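Backdrops, Letters and Corners: The Vamalness Build Gallery
Words by Hernán Carhuamaca. Posted April 2021.

I love a good backdrop. Give me a length of dark cloth, a handful of clips and something colorful to hang on it, and I'm happy for a whole afternoon! This page is where Sebastian Crăciun and I keep our favorites from the small sets we put together in the Vamalness building – little corners, most of them, made to look like a piece of a bathroom, a hallway or a kitchen and then taken apart again.

If you've come over from the Irkilville page, welcome. That one has the big painted flats. This one is all fabric and cut-outs, and I think it's every bit as much fun.

A few notes before you scroll, as people keep writing in to ask.

The cloth. We like black because it makes every other color sing. Pale blue and orange look wonderful on it, and anything white just pops. We do iron our drapes (well, Sebastian does), but a few soft wrinkles never bothered me, and they go with the homemade feel of the thing.

The clips. Small ones, always more than you think you'll want. We keep a jar of 30 on the shelf and it is never full. Hang the top edge first, let the cloth drop, and fix the sides last.

The letters. My favorite part! Big cut-outs with a light border read well from right across the room. We lay them out on the floor first and shuffle them until the spacing feels friendly – a letter sitting a touch higher than its neighbor gives the word some bounce. Then up they go, bottom row first.

The fixtures. Real ones whenever we can get them. A real toilet or a real cabinet gives you honest edges and shadows, and you can build a believable bathroom in a tiny space with very little else. Sebastian found a supplier called Wuyts for some of our pieces and has been insufferable about it ever since.

The bathroom corner is the one I'd most like to build again. I'm so fond of the colors in the lettering, and of how cheerful they look over plain white fixtures. If you've made a corner of your own, send it over and we'll gladly add it to the Sovon album, up to 151 pictures now and still growing. 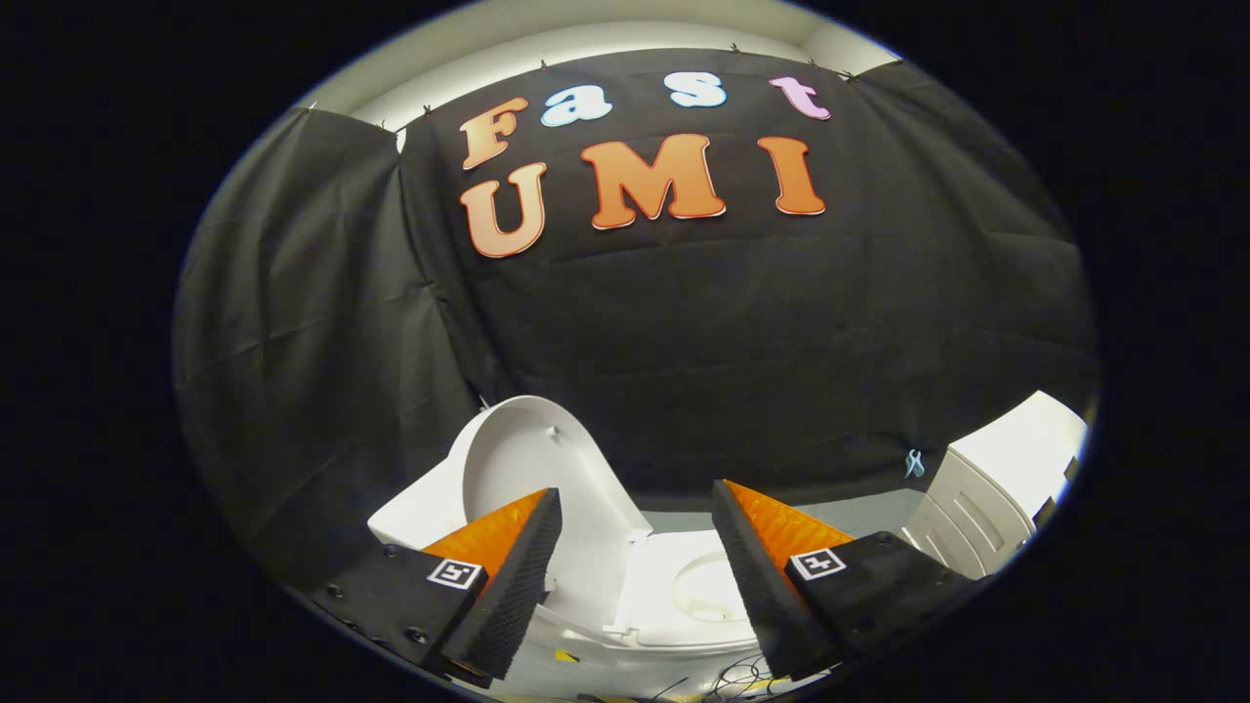
Bathroom corner, with "Fast UMI" in orange, light blue and pale pink on black cloth. Lid up!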